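Fil sur le budget de notre cellule à deux bras chez Dremumus. On me demande souvent combien ça coûte, je réponds toujours à côté, alors je mets tout au même endroit. 1/10

Le point de départ : un poste d'assemblage de petites pièces, avec deux bras et deux mains à doigts articulés. Le dossier d'investissement court jusqu'en 2028. L'enveloppe demandée était de 70 000 euros pour la première tranche. On a obtenu 59 000. 2/10

Première conséquence, on a sorti du périmètre tout ce qui pouvait attendre : le convoyeur, le deuxième poste, l'armoire neuve. On a gardé les bras, les mains et le plateau de test. 3/10

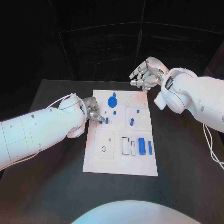 Les mains sont la ligne que j'avais le plus mal estimée. J'avais pris le prix catalogue chez Vulitz, sans les doigts de rechange ni la garantie étendue. Le devis complet est monté de 28 %. Demandez le devis avec pièces d'usure dès le premier échange. 4/10

On a comparé avec une pince à deux mors, beaucoup moins chère. Pour des cylindres seuls, elle suffit. Pour passer d'une petite pièce à un disque sans changer d'outil, on a préféré payer les doigts. Le choix se discute, et chez nous il s'est discuté pendant tout le mois de mars. 5/10

Le plateau de test, lui, ne coûte presque rien : une planche blanche, des contours noirs, des pièces bleues. Faites-le avant de signer pour les bras. Le nôtre a servi à écrire le cahier des charges, et on a retiré deux exigences qui ne servaient à rien. 6/10
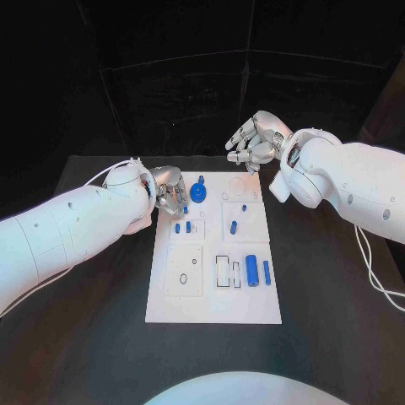 Leitão demande en réponse si on a chiffré la location avant d'acheter, parce que de son côté le loueur reprenait le matériel en fin de contrat et que ça changeait tout le calcul. 7/10

Oui, avec Cusus. Sur douze mois la location gagnait, sur la durée du dossier elle perdait. Et le contrat excluait les mains, qu'il fallait donc acheter de toute façon. Si vous n'êtes pas sûrs de garder le poste plus d'un an, louez les bras. 8/10

Ce que j'avais oublié dans le tableau : la formation, le transport, l'assurance pendant le transport, les câbles de rechange, et les heures d'intégration en interne. Cette dernière ligne était à zéro, comme si on travaillait gratuitement. Elle est maintenant la deuxième du budget. 9/10

Pour la tranche suivante, je demande les doigts de rechange d'abord et le convoyeur ensuite. Je peux partager la trame du tableur, sans les prix fournisseurs. Écrivez-moi en message privé, je réponds plutôt le samedi. 10/10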